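Faltbridge quilting

Faltbridge quilting is a style of hand quilting in which a whole cloth top is covered in close, curving lines of running stitch, with small corded ridges worked between them. It takes its name from the mill town of Faltbridge, where it was first made for bed covers and winter petticoats. The raised lines catch the light beautifully, and a good piece seems to ripple as you walk past it.

Origins

The earliest known pieces are plain bed covers in undyed cotton, filled with carded wool. Mill families bought flawed cloth cheaply and used the stitching to hide the weak spots, so the pattern often swings out in odd directions around a thin patch or a slub. Collectors love these detours! The historian Jennylyn Yap mapped them on 2 covers in the Gradthorpe collection and found that both makers had planned the border first and then let the center wander.

Cording was added later, probably borrowed from corset making. Soft cotton yarn is drawn through a narrow channel from the back with a blunt needle, leaving a firm little ridge on the front.
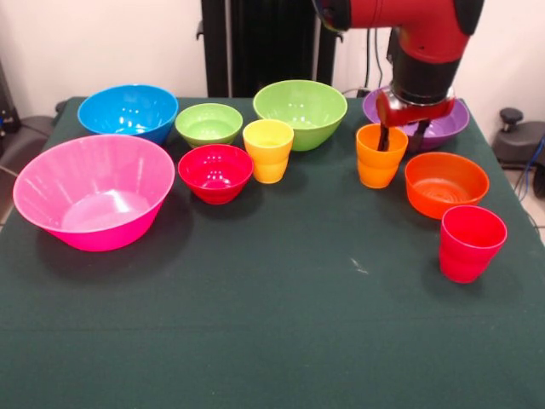 Materials and method

The top is usually a single piece of closely woven cotton. Amos Mbeki, whose workshop notes are still the best guide to the craft, used a thin wool batting and a loose muslin backing, which parts easily when the cording needle goes in. He marked his lines with a sliver of dry soap - a habit many quilters keep today, as it washes out without a trace.

Stitching begins at the border and moves inward. The thread is waxed, and each line is finished before the next is started. Channels are corded only when all the stitching around them is done, and the yarn is left with a short tail at every tight curve so the cloth does not pucker after washing. A full bed cover can hold 646 separate channels, as in Mbeki's wonderful "Suvarna" cover, worked in gold thread on cream sateen. 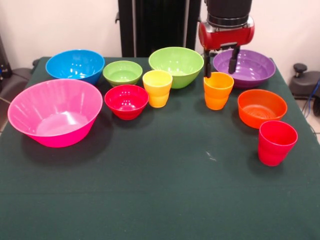 Bowls and cups in bright plastic on a dark green cloth.

Patterns

The best-known motif is the maluler, a double spiral that opens into a leaf. It is normally set in rows, with each row facing the opposite way from the last. Other common motifs are the weir (stacked shallow arcs), the bobbin and the broken feather.

Revival

Interest returned when Gearóid McGrath and Irfan Rana began teaching the cording method at Gradthorpe each April. Rana's own work is larger and bolder, often with colored yarn showing softly through a sheer top - a lovely effect that the older makers never seem to have tried.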